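Nituvton open day, did anyone else go?

gorse_lane
Went to the Pleminero open day at Nituvton on Thursday. Three arms running, all doing small parts handling. You could stand right at the tables and ask questions. Parking was poor and the tea ran out before 2. Worth the drive for me as we are looking at something similar for our packing bench.

tinplate
I was there in the morning. Thought it was slow. Our lot on the bench would have done a tray in the time it took to do one part.

gorse_lane
It was set slow for visitors, they said so at the start. The chap on the Vellier table turned it up after lunch and it was a fair bit quicker.

tinplate
Must have missed that. I still wouldn't buy on the strength of it. They told us 93 picks out of 100 on the morning run and seven misses is too many for us. Somebody has to stand there and sort those out.

mossop8
Depends what you're picking. We've had a Yoon arm for 8 months on cartons and it hardly misses, but cartons are easy. Thin stuff with film on it is a pain. Did they show any of that?

gorse_lane
Yes, that was the table I spent longest at. I've got one picture from the wrist camera. 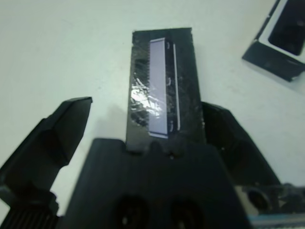
Wrist camera view, film-wrapped part upright at the gripper

mossop8
Thanks. The glare off that film is what I'd worry about. We had to move our lights twice for shiny labels.

tinplate
Same point as mine really. It's fine on a white table with nobody in a hurry. Put it under our roof lights and see.

gorse_lane
Fair enough, but I'd still want a trial before ruling it out. They will take sample parts if you post them, so I'm sending a box next week and will put the results on here.

mossop8
Send them your worst ones.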